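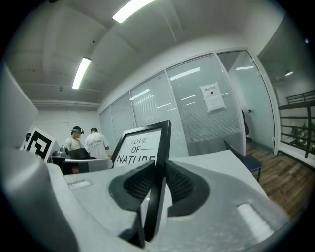 I finally watched The Dahlgren Crossing, the documentary by Ghizlane El Khatib about the old mail plane route between Gollbridge and Jirham. I want to write some things about it while I still remember them well. Small thread.

The film is 37 minutes shorter on the disc than the version they showed in May at the library in Gollbridge. I did not know this when I ordered it. The long version had a full section about the mechanics. On the disc you get this section as an extra, but in lower quality and without the music.

For people who don't know the story: Dahlgren was a small company with two float planes. They carried letters, medicine and sometimes a dentist to the camps on Lake Brernonen. One winter the second plane went through the ice with all the mail on board. The pilot got out. The mail stayed there until spring.

In that plane there were 783 letters. The film is mostly about what happened to them after, and this is why I like it. I was expecting a film about engines and brave men, and there is some of that in the first part, but then it becomes much quieter.

The women at the Jirham post office dried the letters on strings above the stove. They could save 322. For every one they wrote a small note to say why it came late, by hand, in pencil. Some families still have the note but lost the letter itself.

My favourite part is an old man who reads his mother's letter to the camera. It is only about a neighbour's fence and the price of flour. He stops at the word "flour" and you hear the clock in his kitchen for a long time. I had to pause the film and make tea.

Ghizlane El Khatib does the narration herself. Some reviews complained about her voice, that it is too flat. I disagree. She speaks slowly and with simple words, so for me as a second language person it was a pleasure. I did not need subtitles, except for the two brothers at the dock!

About the subtitles: they are English and French. The French ones are good. The English ones have mistakes in the place names, for example Brernonen is spelled in three different ways. In one scene "floats" became "flowers", so the men are repairing the left flower.

The flying scenes were filmed with a plane of the same type, painted in the Dahlgren colours, dark green with a cream stripe. My father-in-law, who knows such things, says the stripe is too high. I looked at the old photographs in the booklet and I think he is right – but only by a hand or so.

What I missed: the pilot. He gets five minutes, and his daughter is interviewed very briefly. She says he never wanted to talk about the ice and then the film goes to another subject. Maybe she asked for it to be short. I would like to know more, but I understand if it's private.

Also the map. It appears one time at the beginning and never again. If you are not from this area you will be lost after ten minutes. I drew my own on the back of an envelope, with Gollbridge at the bottom and Jirham on the north shore.

Somebody asked me yesterday if it is okay for children. I think yes, from nine or ten years. Nobody dies. There is one swear word from a mechanic, in the extras. Younger ones will probably be bored after the plane sinks.

They made only 3000 discs and there is no streaming that I could find. I got mine by mail order from the small theatre in Gollbridge. It took two weeks, and the case had a crack in the corner but the disc plays fine.

The other extras are a slide show of the pencil notes (please watch this one, you can read most of them), a radio interview with bad sound, and a trailer.

If anybody here has the long version from the library evening, please tell me if the dentist is in it. He is mentioned twice on the disc and I am curious about him.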